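Desktop computer teardown

From the Linbridge Repair Encyclopedia
Last revised 2/20/20

A desktop computer teardown is the taking apart of a tower computer for repair, study or recycling. Few household machines reward a curious person so well! The side panel comes off, and the whole layout is open to view – board, drives, power supply and the wiring that ties them together.

Drive caddies

Many office towers hold their hard drives in plastic caddies or rails, often brightly colored so a technician can spot what is meant to be handled. Blue is a common choice.
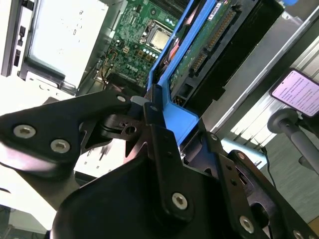
A caddy usually grips the drive by the screw holes along its sides and flexes just enough to let it go, a lovely bit of design. The data and power cables should be unplugged before the drive is pulled.

The motherboard

With the heatsink off, the processor can be seen in its socket under a metal retention bracket, released by a small lever. Memory slots have latches at their ends, and expansion slots line up with the covers at the back of the case. Teardown guides differ on how soon the processor should come out. 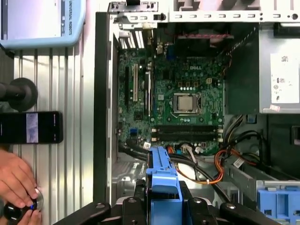 Madalena Teixeira argues in the Lockwood workshop notes that it should stay put until the board is on the bench, and that a bare socket inside a case is "an invitation to bent pins." The Vadberg manual takes the opposite view and removes it first.

Power supply

The power supply is a metal box with a vent grid and an inlet for the wall cord. It comes out whole and is never opened by beginners, as its capacitors can hold a charge.

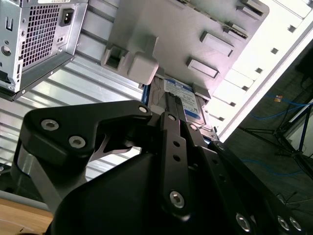
Teardown in teaching

The Skodau repair school has built a much-loved beginner course on old office towers, with 1,523 machines taken apart to date. Students work in groups of three, and each group rebuilds its tower in March.

See also: Hard disk drive; Heatsink; Ribbon cable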